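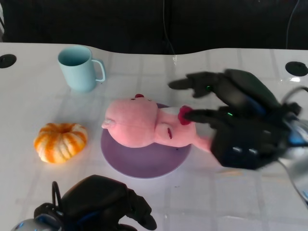 Desk top with the two grommets, my mug and a mandarin on it

Search questions, tags, users

White desk top shows gray bands, and what should I do with the cable in the middle?

Posted by Ljubica Pavlović

I bought this desk top second-hand in June, without legs, and put it on a frame I already had. It's white and fairly glossy. The far edge isn't straight, it dips in a curve toward the middle and comes back up. There are two black round grommets, one near each far corner.

Two things I would like help with.

First, the bands. When I sit down to work I can see faint gray bands across the surface, some going left to right and some going away from me, so they make a kind of loose grid. I can't feel them with a fingernail. I have wiped the top with dish soap and water and then with glass cleaner, and they look the same. I eat at this desk most days (coffee and a mandarin, usually) so I don't want to put anything harsh on it.

Second, the cables. One thin one comes down in the middle, bends slightly to the right and meets the desk at the curve, which is nowhere near a grommet. Another comes down on the right. The middle one is for the lamp and I see it all day. Should I drill a third hole in the middle, or is there a way to get it over to one of the corners? The top is 77 cm deep, if that matters.

Finlay Pollock

Check that the bands are really in the desk before you clean it again. Glossy white tops pick up reflections from ceiling panels, blinds and window bars, and those can look like a grid. Turn off the ceiling light and close the blinds, then look at the same spot with a flashlight held low. If the bands move or disappear, they are reflections and you can stop there. If they stay where they are, put a sheet of white paper next to one and see whether the gray has a clear edge. Marks left by shelf liner or a desk mat usually do.

For marks in the finish, try a paste of baking soda and water on a soft cloth, in a corner you don't use. Rub lightly for a minute and wipe it off. Skip the white melamine sponges. They work as a very fine sandpaper, and on a glossy top they leave a dull patch that you will notice more than the bands. I did this to a Vidunia table and the dull spot is still there.

I would not drill. A hole in the middle of a curved edge leaves very little material in front of it, and on a coated board the finish tends to chip around the cut. If you measure and there is plenty of room, put masking tape on both sides and use a sharp hole saw, but I'd try everything else first.

Zdenka Radulović

just get a cable tray. mine is a Hikov, screws on underneath, took ten minutes

Dilwyn Craddock

Agree with Finlay on not drilling. The dip in the back edge is useful to you here – a cable can go down through that gap even if the desk is pushed against the wall, so you may not need a hole at all. Take the lamp cable over the edge at the lowest part of the curve, stick one adhesive clip on the underside right behind it, and run it from there to whichever side your outlet is on. Leave some slack if your frame goes up and down.

If you want it to come out at the right-hand grommet, measure the cable first. Lamp cables are often short, and going to the corner and back used up 600 mm of mine. Look at the plug too. Many grommet caps lift out and the hole underneath is a good deal bigger than the slot, so a plug that looks too fat may go through with the cap off.

On the marks I can't help much. Mine had something similar and I stopped seeing it after a month.

Ljubica Pavlović

Tried the flashlight with the blinds closed. Most of the bands went away, but two near the front stayed, so I'll try the baking soda on those. Dilwyn, the caps do lift out, thank you. The lamp cable is too short for the corner, so I've ordered clips and it will go over the curve.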